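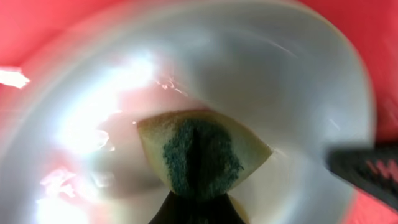
Wer Mahlet Beyene in ihrem Büro in Virketow besucht, bekommt erst einmal Tee und dann, noch bevor man richtig sitzt, eine Kraftkurve auf dem Bildschirm gezeigt. »Schauen Sie, da, dieser kleine Knick«, sagt sie und tippt mit dem Löffel auf das Glas, »an dem habe ich den ganzen Juli gesessen!« Seit der Gründung schreibt sie bei Adholm die Regelungssoftware für Roboterarme, die im Haushalt mit anfassen sollen, und zurzeit dreht sich bei ihr alles ums Abwischen von Geschirr.

Dass ausgerechnet der Schwamm so viel Arbeit macht, hätte sie früher selbst nicht geglaubt. »Eine Tasse ist starr, da schließe ich den Greifer, der Motorstrom steigt, fertig. Ein Schwamm gibt nach und gibt nach, und die Software wartet auf einen Widerstand, der einfach nicht kommen will.« Die erste Fassung drückte deshalb immer fester zu. Inzwischen achtet das Programm darauf, wie schnell die Kraft zunimmt, und hält die Finger an, sobald die Steigung zu einem Modell passt, das ihr Kollege Nahom Yilma aus 455 Greifversuchen gewonnen hat. Der Regler selbst läuft weiter mit 60 Hertz, was manche in der Branche altmodisch finden (sie lacht darüber, ein bisschen gekränkt vielleicht auch).

Und dann das Sehen. Glänzende weiße Keramik ist für die Bildverarbeitung eine Zumutung, erzählt sie, und schenkt nach. »In einer Schüssel spiegelt sich ja alles, die Lampe, die Farbe der Unterlage. Unser Segmentierer hat rosa Flecken an der Wand tapfer für Gegenstände gehalten und wollte sie greifen.« Geholfen hat am Ende ein Vergleich über mehrere Blickwinkel: Was mit der Kamera mitwandert, gilt als Reflex und fliegt aus der Karte. Den Code dafür hat Hamdia Tilahun geschrieben, im Haus heißt das Modul Bollanach, nach dem Ort, in dem sie damals Urlaub machte.

Ob man so etwas denn nicht einfach lernen lassen könne? Beyene wiegt den Kopf. Die Bewegungsplanung lernen sie durchaus aus Vorführungen, mehr als 3301 Aufnahmen liegen dafür auf dem Server. »Aber den Kontakt zur Schüsselwand, den möchte ich nachlesen können, Zeile für Zeile, wenn abends um halb acht etwas schiefgeht.« Als Nächstes kommen die Gläser dran, die hohen, schmalen, in die kaum eine Hand passt. Einen Termin will sie dafür nicht nennen.

Zuletzt aktualisiert: Juli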